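The **Skodley Low Emission Lane Program** is a traffic scheme in the port city of Plostport. It allows drivers of registered electric vehicles to use the bus lanes on the Skodley Road without a passenger. The program opened in August with a limit of 2,000 permits.

## Permits

Permits are issued by the city's roads office and take the form of a decal fixed to the rear bumper. Plug-in hybrids qualify if their battery range is at least 10 miles. The fine for driving in the lane without a decal is up to $183.
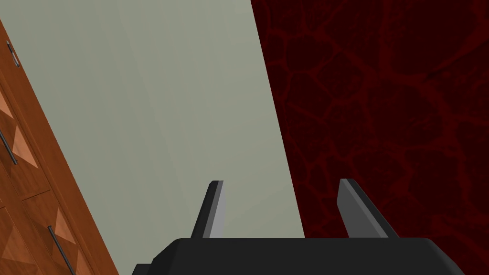
*Open two-finger gripper, computer rendering.*

## Enforcement

Plates are read by roadside units supplied by Jallix and checked against the permit list. Trucks and trailers are excluded at all hours.

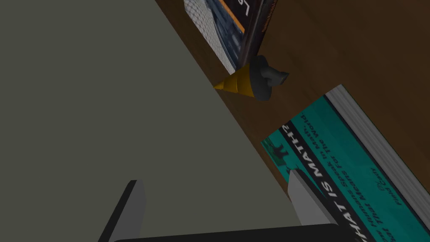
Motorcycles are exempt from the decal rule but must keep to the posted speed. A second section, from Skodley to the Moussa interchange, was proposed by city engineer Joelle Jaber and would add 100 permits. As of Jan 3, 2024, it had not been funded.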